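Sachiko Mizuno had been telling me about her shelves for a good ten minutes before I got my notebook open, and I didn't like to stop her. She had made tea, she had found the nice biscuits, and she wanted me to know that handles are overrated.

"You lose the line of the thing," she said. "A plain front is so restful. You do have to learn how to get them open, mind, and my sister Kazue still grumbles every time she visits!"

The unit came from a small workshop in Remedthorpe, where she had gone looking for a stool and come home (as one does) with something else altogether. It cost her 80 pounds second-hand, and it took two people and a good deal of muttering to get it up the stairs.

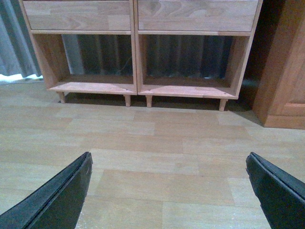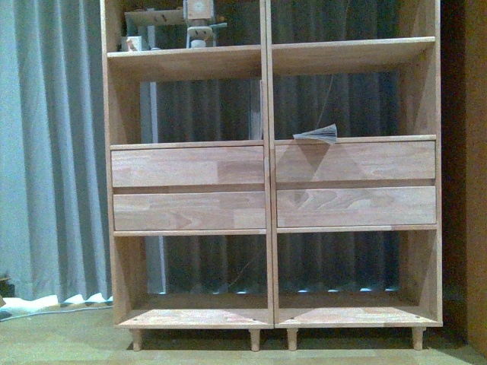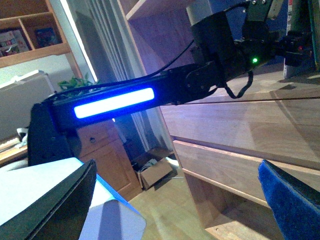 The pale wooden shelving in the first two photos, with its plain drawer fronts, and a corner of the room with the glossy-topped table in the third.

What she loves best is the patchwork of the wood, all those short strips joined together, no two quite the same shade. "I could have had it painted, and Hammad was very keen on a sort of sage green, but I'd have missed all that. There's a swirl in the grain on one of the drawers that I look at when I'm on the telephone."

I asked about the open compartments, which would have been stuffed to bursting within a week at my house. She laughed and said she had filled them once, the first October, with 16 years' worth of magazines, and had spent the whole winter taking them out again. Now she tries to let a thing earn its place. The drawers are another matter, and she wouldn't let me look in those.

"String," she said, pouring me another cup. "Mostly string, and the instructions for things I no longer own."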